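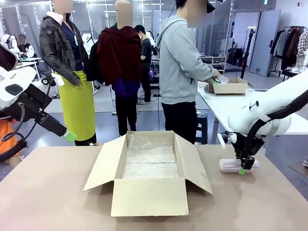 Figure 1. Open carton with a bubble wrap lining on the packing table, and a small clear container with a pinkish lid to its right.

4.2 Laying out the carton

We came to the lining rather late in our work, and it is fair to say that we underestimated it. In the first part of the study, carried out with the Gatow parcels, nearly all our attention had gone to the outer carton: the weight of the board, the tape, the way the corners held up on a long journey. It was Gwawr Prosser who kept returning to the inside of the box, and who persuaded the rest of us that small rigid goods such as spectacle cases deserved a section of their own.

The arrangement we settled on is a simple one, and will be familiar to anybody who has ever posted a birthday present. The carton is opened fully and its four flaps are folded outwards before anything goes in (Figure 1). A single layer of bubble wrap is then pressed down over the base. Packers at Dimaculangan had been in the habit of leaving one or two flaps half raised, and they told us, very patiently, that it saved them a moment at closing time. So it may, but a half-raised flap tends to catch the back of the hand, and we found that people then let go of the case a little too early and a little too high.

Of the 3,534 parcels in the Rostitz returns record, 1,461 had been packed with a lining under the goods and nothing over them. We had expected this group to be troublesome, and were pleasantly surprised to find that most of the complaints in it concerned scuffed lids. Damage to the glasses themselves was seldom mentioned. The scuffs were most often on the long sides of the lid, where one case had rubbed against its neighbour.

4.3 Placing the cases 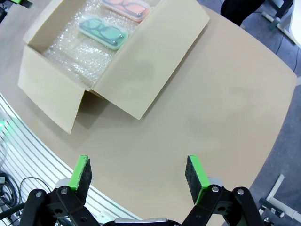 Figure 2. Two translucent cases, one green and one orange-pink, on the lined base of the carton. Each holds a pair of dark-framed glasses.

Because the scuffing came from neighbours touching, we looked next at how cases are set down when two travel together. Left to themselves, people do this in a good many ways. Some stand the cases on edge like books, some put them end to end, and Bienvenido Bautista, who has packed more parcels than all the authors put together, likes to lay them head to tail. For the remaining trials we asked for both cases to be laid flat with their lids upwards and their long sides running the same way. Figure 2 shows a pair lying nearly parallel on the wrap. Cases you can see through are a real kindness here, as the packer can check that there are glasses inside without opening a lid that has already been closed once.

A slanting position did no harm in our trials, and we would not ask anyone to spend time straightening a pair that already sits flat. Spare room in the carton matters a good deal more. In 22 of the trials with the larger Weltum carton the cases slid together during the tilting test, and a loosely folded strip of wrap along the open side was enough to hold them on the second attempt. We return to the size of that strip in Section 4.4.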